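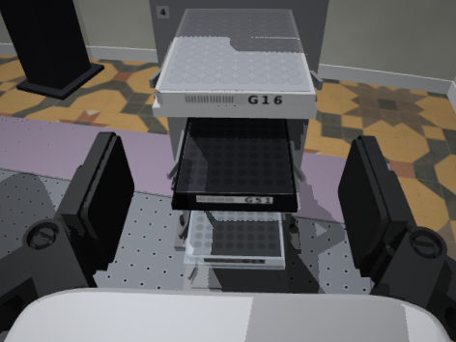 December, evening

Spent the whole day on the handling rules for the plate cell. Şükran Kılıçarslan wants a written version before Prolance sends anyone over, and what we have is two pages of my notes plus whatever Nurhan remembers. We worked from the simulation since the real cell is still in crates at Jindano.

Started with labels. The rule in the old draft said "plates must be identifiable." That is useless to anyone writing a check. New wording: barcode and printed ID on the edge facing the gripper, readable while the plate is still on its shelf. G16 and G51 both pass. I couldn't read the one on the clear plate, so it goes down as a fail until somebody shows me otherwise. Shelf order stays free, but the rack number has to be in the log with the plate ID.

Lids took longer than they should have. Nurhan Öztürkmen says a lid state belongs in the plate record, I had it in the task file. She is right and I changed it.

Approach and hover

We spent the late morning on the overhead views. Rule 4 now says the arm stops above the pick point, confirms the target, then goes down. No diagonal moves into anything standing on the table. With the gripper that close over the grey box and the dark piece beside it, a diagonal move is asking for trouble.

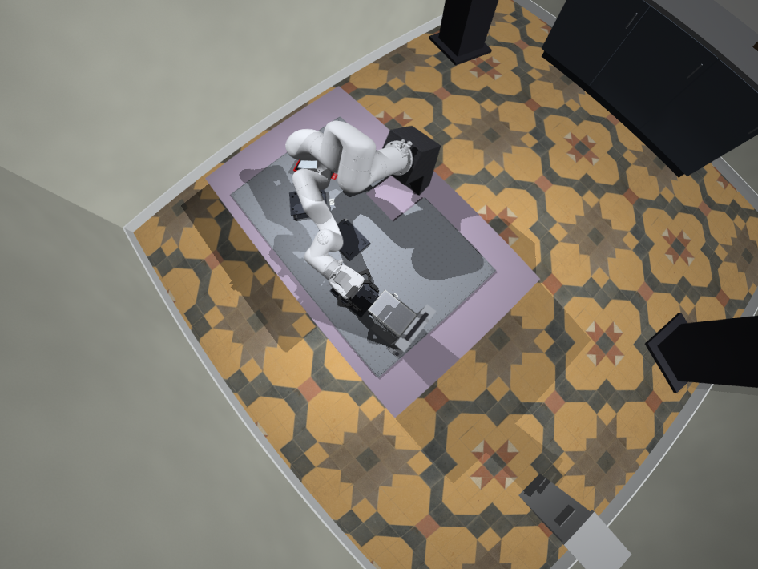
Table layout

Nothing goes on the breadboard unless it is in the layout file. Şükran asked if that covers small things like the white card. Yes, it covers the card. If it can be hit, it gets an entry. I also wrote that the black tray keeps its position between runs, and anyone who shifts it bumps the layout version. We are on 57 already, mostly my fault.

Ullia's people wanted a keep-out zone around the pedestal as well. Put in as a recommendation for now — I want to see what it does to the reach first.

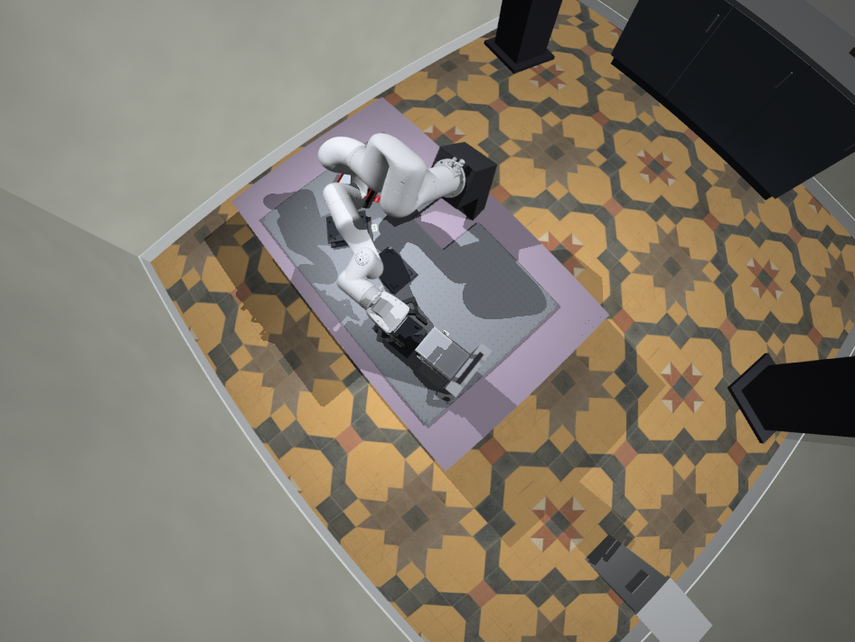 Logging and stops

Each run gets 900 seconds and then it ends, finished or not. An aborted run keeps its log. Run 1721 is the reason for that line; I deleted it in the fall and we argued over it for a week.

Stopping rule: after a stop, the arm does not resume mid-move. It goes back to a known pose at low speed and a person restarts it. Sönmez has this in their manual in nearly the same words, so I expect no fight there.

Side view of the tall rack was useful for the last point, clearance in front of the shelves. I had been judging it from overhead, and you can't. The rule will require one side view at every review.

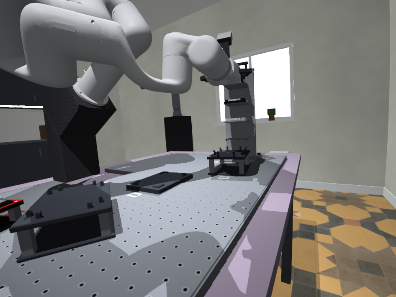 For tomorrow

Number the rules properly. Cut the draft to 20 if I can, Şükran says no one reads past that. Ask Nurhan what to do about the peg fixtures — the small one at the foot of the rack and the big one on legs need different names in the file. Send to Jindano before lunch.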